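Gakora Reading Assistant – Progress Report to the Plimier Fund
26 September 2024 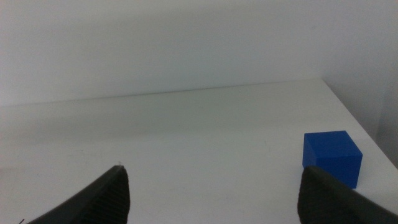

Rebecca Russo wrote back to our last update that she liked the demo very much but still could not tell from it whether the system was getting better or only getting bigger, and would we please start with that next time.

So we will start with that, Rebecca, and thank you for asking it so plainly. It is getting better at two of the jobs we set for it and it is standing still on a third. The two are sorting incoming letters by topic and pulling out the dates and amounts. The third is writing the short summary that goes to the case worker, and I will come to that further down, because it has taken up more of our summer than anything else.

For anyone at the Fund who is new to the file: Gakora is a language tool for small housing advice offices. People send in letters from landlords, utilities and the courts, often photographed on a phone and often several at a time, and the tool reads them and puts them in order before an adviser opens the case. The grant pays for the model work, the labeling, and the trial in the partner offices, of which there are now 6.

Labeling

We promised you 1,000 labeled letters by the end of the grant and we have 549 finished. That is a little behind where I had hoped to be, and the reason is mostly my own planning. I had assumed that one person could label a letter and another could glance over it, and that this would be enough. Kacper Brzozowska, who has looked after the labeling from the beginning, persuaded me in May that the court letters needed two full readings by two people who had not spoken to each other. He was right, and the disagreements turned out to be very useful to us (is a "reply by" date a deadline if the letter also says "at your earliest convenience"?), but it does slow things down. We have since written a guide to the hard cases, and the newer labelers have told us it saves them a good deal of back and forth.

The model

We moved to a smaller model over the summer. I know this may sound like a step backward in a progress report, but it runs on a machine we can keep in our own office, so no client's letter has to leave the building, and the advice offices had been asking for that since our first meeting with them. Charalambos Xenos did nearly all of the work of moving over, including a long and unglamorous stretch in which he rebuilt the part that straightens and cleans up the phone pictures before they are read. Dates and amounts now come out more reliably than they did with the larger model, and he puts most of that down to the cleaning step.

Summaries

This is the part that has not moved. The summaries read smoothly, and that is the trouble with them. Radosław Bielecka sat down with 200 of them next to the original letters and marked every place where the summary said something the letter did not. Most of what he found was small – a "must" where the letter had "may," or a landlord's claim repeated as though it were settled fact – but an adviser in a hurry could be misled by any of these. We have turned summaries off in the trial offices for now. Advisers see the sorted letters with the dates and amounts highlighted, and a few of them have said, very kindly, that they hardly miss the rest.

We are trying a different approach in which each line of the summary has to point to a sentence in the letter, and is dropped if it can't. The early results are encouraging, but I would like to see Radosław go through a second batch before I say more than that.

Partners and money

The Rotetti office joined the trial in the summer and has been a pleasure to work with. Their letters are older and more varied than most, with a fair amount of handwriting in the margins, which the tool still reads poorly.

Spending is within budget overall. Labeling will run over its line because of the double reading, and the move away from rented computing has freed up enough to cover it. Tobias Strickland has prepared the revised table and will send it to you separately, along with the request to shift the funds between the two lines. We would be grateful for your answer on that before we book the next round of labelers.

Next steps

We will finish the remaining letters, run the second check on summaries, and hold a meeting with advisers from all the partner offices to go over what they would like to see on the screen. You would be very welcome to join us for that, in person or by phone, and I will send possible dates as soon as the offices have given me theirs.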